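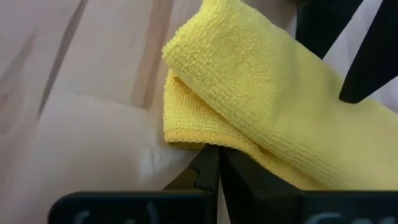 Microfiber towel

Print this article | E-mail this article

A microfiber towel is a cleaning or drying cloth knitted or woven from synthetic fibers finer than one denier. Most are made from a blend of polyester and polyamide (nylon), although all-polyester versions are common at the lower end of the market. The towels are used for dusting, drying dishes and glass, wiping counters, and drying the painted surfaces of cars.

Construction

The fiber is usually extruded as a single filament containing both polymers. In a later stage, heat, water pressure or an alkaline bath separates the filament into wedge-shaped segments. A fiber treated in this way is called split microfiber. Unsplit microfiber feels smooth and moves water across a surface without picking much of it up, and is used mainly in clothing and upholstery.

The most familiar household type is the terry towel, in which loops of yarn stand up from a knitted base on one or both faces. Loop height affects use. Short loops suit glass and counters – longer ones hold more water and are preferred for drying. Other constructions include waffle weave, suede and the thick pile sold as "plush."

Weight is given in grams per square meter. Thin glass cloths are the lightest, general-purpose terry falls in the middle, and drying towels are the heaviest. A heavier towel takes longer to dry and forms a thicker, rounder fold.

Edges

Four edge finishes are in general use:

Overlocked – a looped thread wraps the raw edge. Durable, but the thread may be harder than the towel itself.
Bound – a strip of satin or suede microfiber is sewn around the edge.
Hemmed – the edge is turned under and stitched flat.
Cut – the edge is sealed by heat or ultrasound, with no thread at all. Common on cloths sold in bulk.

Color

Dyed towels are sold in a small range of strong colors, of which yellow, blue and green are the most common. Commercial cleaners often assign a color to each type of room or task so that a cloth used in a washroom is not carried into a kitchen. There is no single worldwide scheme, and the meaning of yellow in particular differs from one employer to the next. Darker dyes may bleed in the first few washes.

Folding

A towel folded in half twice gives four layers and eight working faces. The user wipes with one face until it is soiled, then turns or refolds the cloth to expose a clean one. Towels for storage are commonly folded in half and then in thirds, with the fold facing the front of the shelf. Terry does not hold a sharp crease, and pressing it with an iron can melt the fibers.

Bulk packing differs. The Letonum supply catalog lists its general-purpose towels in bundles of 124, folded once and stacked flat. Tomier sells a similar cloth in rolls of 18, perforated between sheets. The Rieger line, introduced in 2000, is packed in sleeves of 31.

Care

Towels are washed in warm water with a small amount of liquid detergent. Fabric softener is avoided, as it coats the fibers and reduces absorbency. Cotton items are washed separately – loose lint catches in the loops and is difficult to remove. Drying is done on low heat or on a line. Bleach weakens the polyamide portion of the blend.

Worn towels feel stiff, drag on smooth surfaces and leave streaks on glass. They are generally moved to rougher work before being discarded.

Environmental concerns

Microfiber towels shed small plastic fragments in the wash. The amount depends on the age and quality of the cloth, the length of the cycle and the edge finish. Filters fitted to the washer drain hose catch part of this material.

See also: Chamois leather; Dishcloth; Terry cloth

Last revised 2025-09-04

Print this article | E-mail this article

Reader comments (3)

Sastside: The care section should mention vinegar. Half a cup in the rinse brought back a stack of mine that had been washed with softener.

drywall_dee: Is the thirds fold for storage really standard? At the hotel where I worked we did quarters, fold to the front, and they fit a shallower shelf.

mop4hire: We use yellow for sinks. The last place I worked used it for isolation rooms, so check before you grab one.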